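I went to the Traltov open day on Saturday expecting to be sold something, and I was, though only a cup of tea. Ngozi Nwankwo had been telling our allotment group for months that we ought to see how watering gear is put together before we spend any more money on it. Four of us said we'd come. Two of us did.

The display she wanted us to see was a length of white pipe made up into a frame, with fittings along it in different colours.
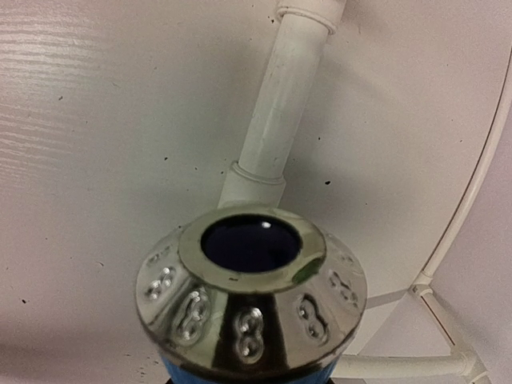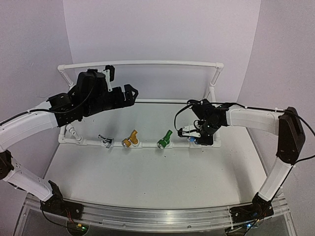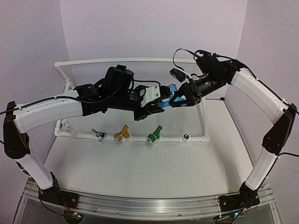
**Fandaria, Saturday**

Traltov has half of a long low building on the Wike road, and the sign at the gate points you to the wrong door. We went in by the right one in the end and were given a badge and a sheet of paper with the times of the talks. The first talk had already started. It was mostly about the history of the firm, and I can't say I'm sorry to have missed the front end of it.

I'll start with the pipe frame, as that was why we had come. I have built a fair few things out of white plastic pipe and my feeling has always been that it looks better on the day you finish it than it does a year later. The long top rail on this one has a bow in it. Not a bad one, but you see it at once if you are the sort of person who looks along a shelf before buying it. I asked Jummai Mohammed, who was looking after that end of the building, whether it mattered. She said no, the weight goes on the lower rail. Fair enough, but I'd still have put the bowed length somewhere else, or at least turned it round.

The corners are plain elbows, and the fittings stand on the front rail. I liked that part more than I thought I would. If you set your fittings in a row at a comfortable height you can see what you've got, and you can get a hand round the back of each one. My own tap at the plot is jammed against a fence post and has cost me skin every spring.

Then the colours. There is an orange one, a green one and a bright blue one, and I had Jummai down for a long speech about colour coding. It never came. She said people remember colours and forget part numbers. I wrote that down because it was the only thing I heard all day that I would repeat at the plot. My doubt is what happens outdoors. Blue plastic at our site goes the colour of dishwater in two summers, and I asked if anybody had left one of these out in the weather. The answer was a bit long for a yes or a no.

The blue one is the piece that got Ngozi talking. It has a shiny metal top with figure-eight shapes pressed into it all the way round the slope, and a dark glossy middle. She thinks it is handsome. I think it looks like something off a bath tap in a hotel that charges for towels. I'd also like to know what the pattern is for. If it's for grip, I'd want to try it with cold wet gloves on before I said a word in its favour, and if it's for looks then I'd sooner have the money off. Ngozi said I would complain about a free lunch. There wasn't a free lunch, as it happens, only biscuits, and the decent ones had gone by eleven.

Further along, a grey and clear one with a thin lever drew less attention, and I thought it deserved more. A lever tells you from a distance which way it has been left. Half the rows on our site are about who left what running, and with round knobs you can't settle that without walking down there. I said so to Kęstutis Tamošiūnaitė, who had given the talk we missed most of, and he was good enough to agree, though he also tried to hand me a leaflet for a thing called Caltavo while he was doing it. As far as I could gather, Caltavo is a plan where you pay each month and they look after your pipework. The first figure on the leaflet was 200 and I didn't read to the second.

The back room has the stores. Order number 3932 was chalked on a board by the door with "CHASE" written next to it, and by the look of the chalk somebody had been chasing it for a while. I found that more cheering than the talk. Maxine Trevaskis runs the stores and was the only person all day who asked what we needed before telling us what they made. She also said that for a site our size we should mend what we have first and come back in January if it still leaked. I don't know whether her employers would thank her for it.

We stayed nearly two hours. Chukwuemeka Sani, who was meant to be the third of us, rang while we were in the car park to ask if it was worth driving over. I said it depended how he felt about elbows. Ngozi took the phone off me and told him yes — and he went, and I gather he came away with the Caltavo leaflet and a tape measure.

For anyone on the site thinking of going to the next one:

- Use the second gate. The sign is wrong.
- Skip the talk, or sit near the back.
- Ask for Maxine.
- Parking is free but the puddle by the bins is deeper than it looks.

As for buying, I'm leaving it for now. I'd put up a frame like that one for the shared taps, with straight pipe along the top, and I might be talked into a lever. Ngozi wants the blue. She can raise it at the next meeting and we'll see who else is prepared to pay for it.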